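Open Day at Vatomville: Small Grippers, Long Shifts

The Crabtree workshop in Vatomville opens its doors once a year, in January, and most of the people who come are from small firms that have priced an industrial arm and gone home again. The draw this time was a set of low-cost grippers developed under a project called Vundska, shown on six benches from nine in the morning until the coffee ran out.

Vundska started as a parts-handling study for Usotby, a packaging firm two streets over. Usotby wanted to pick light, awkward items out of shallow trays and did not want to pay for a custom tool each time the item changed. The answer was a two-finger gripper with a printed body and finger pads that can be swapped in a few minutes. A full set of printed parts takes 15 hours on one machine. The pads are printed separately and usually wear out first.

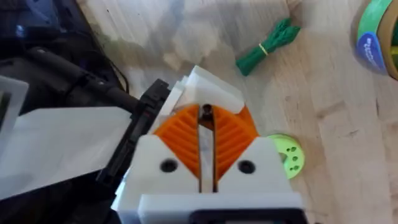 Pad geometry took up most of the technical talk. A smooth pad holds a flat box well and a cylinder badly, and a soft pad does the reverse at the cost of position accuracy. The current version uses fine diagonal ribs in a chevron pattern, with the left and right orange pads made as mirror images so that the ribs slope down toward the gap. The engineers' argument is that a part starting to slip is steered toward the center line. Their bench log gives 53 grip cycles on a coated carton before the first measurable drift, against far fewer for the plain pad, though the carton was the same one throughout and visitors were right to ask about that.

Bundled goods are the harder case. A bunch of twist ties held with a rubber band has no fixed outline, and its free ends splay, so a camera-based planner tends to aim for the widest point and close on the loose strands. The Vundska software looks for the band first and grips next to it. Discs and rolls are handled by the rim where the tray allows it.

The afternoon session covered calibration. The camera sits close to the fingers and moves with them, which removes one source of error and adds another: any flex in the mount shows up directly in the pick position. Crabtree recommends repeating the routine every 200 picks – more often if the cable has been rerouted.

No price list was handed out. Drawings for the pads are available on request, and Usotby expects to run two of the grippers on its night shift by spring.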